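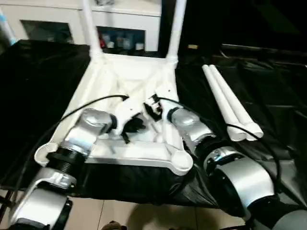

About Lovham

Hi, I'm Gearóid Mulligan, and I run Lovham with my business partner Gearóid Ní Mhurchú. Yes, two Gearóids. If you call and ask for Gearóid you'll get whoever is closer to the phone, and either one of us can help you.

We rent, sell and look after plastic chairs. That's pretty much the whole business! Kids' chairs, garden chairs, the stackable kind you see at every church supper, and the knock-down kind with legs that come off so you can fit a whole party's worth in the back of a hatchback. I have a real soft spot for the knock-down ones. They ship flat(ish), they store on a closet shelf, and if a leg gets chewed by the dog you replace the leg and keep the chair.

How we got going

I used to work for a party rental place called Lenihan, mostly driving the truck. Every Monday we'd get the weekend's chairs back and every Monday a pile of them went in the dumpster over one bad leg. It drove me nuts. I started bringing the rejects home (with permission, I promise) and swapping parts around on the dining table until I had a set of good ones. My first set went to a neighbor's graduation party in May, and then her sister wanted some, and then a preschool called. Gearóid came in that fall with a van and a much better head for paperwork than mine, and we've been at it ever since.

We have 2185 chairs in the building now. The smallest order we've ever filled was a single chair for a reading corner, and the biggest was 661 for an outdoor school concert. I still get a little nervous thinking about that one – the van made so many trips.

What we do with a chair

Every chair gets flipped over. I know that sounds silly, but you learn much more from the bottom than from the top. Sand and juice and cracker crumbs all end up down in between the ribs, and that's also where you'll find a hairline crack if there is one. We brush it out, wash it, dry it and then go over the leg sockets, which should be smooth inside and hold the leg snug without any wiggle. A leg that wobbles goes in the recycling bin and a fresh one goes on.

If you're putting one of ours together at home, lay the seat on its back on something soft. An old tablecloth is perfect, and a dark one makes it easier to spot grit. Push each leg in by hand with a bit of a twist until it stops. Please don't use a hammer! I've seen what a hammer does to a socket and it's not pretty.

Our chairs

Wanda is our basic knock-down chair, and it's the one most people start with. Zisudura is the wider armchair (I didn't pick the name, but it has grown on me). Spare legs are sold in pairs for either one, and we keep 600 pairs on the shelf, so you shouldn't ever have to wait.

Come by

You're welcome to stop in and sit on things before you order. Pickup is around back by the green door, and if you bring in your own chair with a missing leg we'll dig through the spares with you and see what fits. Mornings are best, and parking is easier then too.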